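Zirine Bedside: a small collection about nightstands and what lives on them

Version 7, November
Maintained by Vija Koppel

What this is

Zirine Bedside is a set of 1,028 pictures of bedside tables, the tops of them mostly, along with plain text notes on what's sitting there. I love this subject! A nightstand is a tiny piece of furniture with a huge job, and the way people fill one up (phone, tissues, water, a book nobody is going to finish) is different in every bedroom we've looked at.

The notes come in 9 folders, one per table shape. Round drums are my favorite and have the longest notes.

What's in each folder

notes.txt: free text, one paragraph per table
items.csv: one row per object, with a name and a rough position (back, front, left, right)
surface.txt: finish, rim, seams, anything that would make a cup wobble

How we name things

Use the word you'd use at home. "Tissue pack" is great, "disposable paper product" is not. If you can't tell what an object is, write its color and shape and stop there. A row that says "small, round, white" is a perfectly good row, and I'd much rather have it than a guess.

Positions are given as seen from the side of the table facing the room. Things that hang off the edge, such as phone cords, still count as being on the table. Sockets and switches on the wall go in notes.txt, never in items.csv. Printed text goes in the row only when you can read it comfortably.

Known problems

The Trelthorpe folder still mixes "lamp" and "light" for the same thing. In Cukov, 40 rows have left and right swapped. Both will be fixed in the next version, and if you spot more, please send them along!

A round one, from the drum folder

Light oak finish, thin raised rim, and a lovely curved seam across the top with a notch at each end. Corded desk phone at the back, tissues in front of it in the second picture.

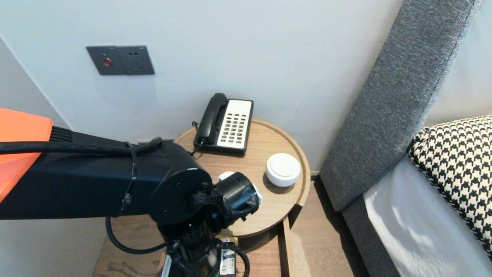
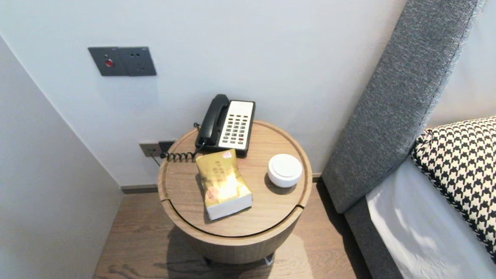 Adding your own

New tables are very welcome, especially corner ones and anything with a lid. Copy the Zulu folder, which is the tidiest of the lot, and swap in your own notes. Keep file names lowercase with no spaces. If a table has a drawer, leave it shut and write "drawer, closed" in surface.txt. Send the whole folder zipped, with your name in notes.txt the way you want it to show up in the credits.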